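Lakumen Opens Tool Lending Counter in Lestdale

LESTDALE, February – Lakumen, the home repair supply company based in Jasden, has opened a tool lending counter at its Lestdale store. Residents of both towns can now borrow hand tools, small power tools and measuring equipment for up to four days at a time.

The counter opens with 86 items on the shelf. Most are things people need once or twice a year, such as tile cutters, pipe wrenches, stud finders and floor sanders. Items that come with a case are to be returned in it, with every part in its slot.

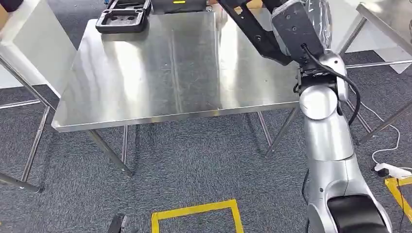

How lending works

Borrowers sign up at the counter with a photo ID and proof of address. There is no yearly fee. Hand tools are free to borrow, and power tools cost $3 a day, paid at pickup. Blades, sandpaper and other parts that wear out are sold separately at store prices.

Tools can be reserved by phone or in person. The counter opens at 8 a.m. and closes when the store does. Late items are charged at the daily rate, and hand tools that come back late are charged the same as power tools.

Lakumen ran a smaller version of the program in Jasden last year, and it handled some 1000 loans. Staff there kept a list of tools that customers asked for and could not get. The Lestdale stock was chosen from that list – ladders and wet saws were at the top.

The Ko neighborhood, just north of the store, will get a return box by the end of spring. It will take hand tools only. 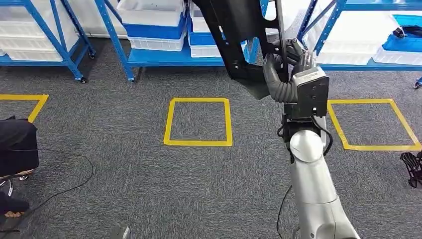 What happens if a tool breaks while I have it?

Bring it back and tell the staff what happened. Normal wear is covered by the store, and you pay for repairs only if the tool was misused or left outside.

A full list of tools is posted at the Lestdale counter and at the Jasden store. Questions about the program can be taken to the service desk at either location.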